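Books Home Reviews Features Fiction Crime Audio Subscribe

The thriller that never ends

Publishers have fallen in love with the long series again, and I am trying to work out who asked them to. On my desk is a catalogue from Fahmy, which used to put out slim, odd novels that you could finish on a train to Leeds. It lists 53 titles for the coming year. Most are part of something: book four of a saga, the third outing for a gloomy inspector, a prequel to a trilogy I had thought safely over.

The sales talk is that readers want to "live in a world". Perhaps some do. I have just come out of The Salt Ledger, the first volume of Dostex's big hope for January, and it took me 800 pages to learn that the shipping clerk's father might be alive. Might be. For the answer I'm invited to wait for volume 2, by which time I shall have forgotten the clerk.

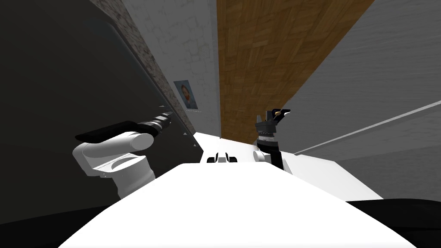
Sinodport replied on our letters page that I was reading these books wrongly, that nobody complains when a television drama leaves a question open, and that a patient reader gets paid back in the end. I have thought about this more than I expected to. A drama takes up an hour of my evening. The Salt Ledger took most of a fortnight, and the chapters about harbour tax could have gone without hurting a soul.

There is a money side, of course. A first volume that does well sells the second before a word of it has been edited, and a shop can fill a table with matching spines. Londano, the chain that has lately given over its front windows to series fiction, offers up to 7 volumes in a box, at a price that makes a single novel look like bad value. I asked at my local branch whether people came back for the later books. The woman at the till said they came back for the boxes. 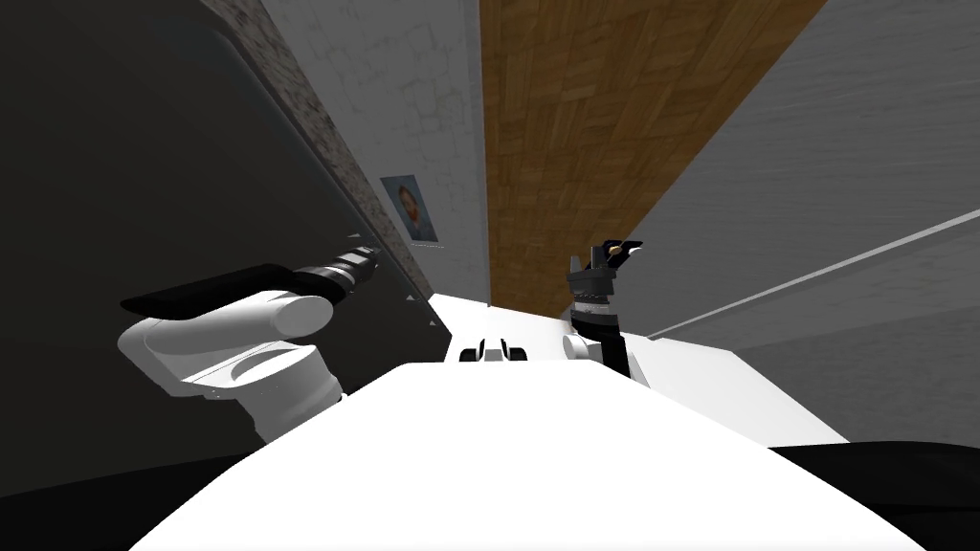
Cover design has gone the same way, and I trust it even less than the blurbs. Every near-future thriller now wants gleaming white machinery and a lot of darkness, much like the pale, rounded arms stretching out beside that nearly black panel, and from the jacket alone I couldn't tell you whether I was buying a murder, a love story or a lecture on the soul. The inside is often no clearer.

I don't hate a series. I have reread a few, and I've missed my stop over one or two. But the good ones let each book stand up alone, with a beginning, a problem and some sort of finish. The new sort hands you a very long first act and asks for your loyalty. Volume two of The Salt Ledger has a title already, and a cover. I haven't ordered it.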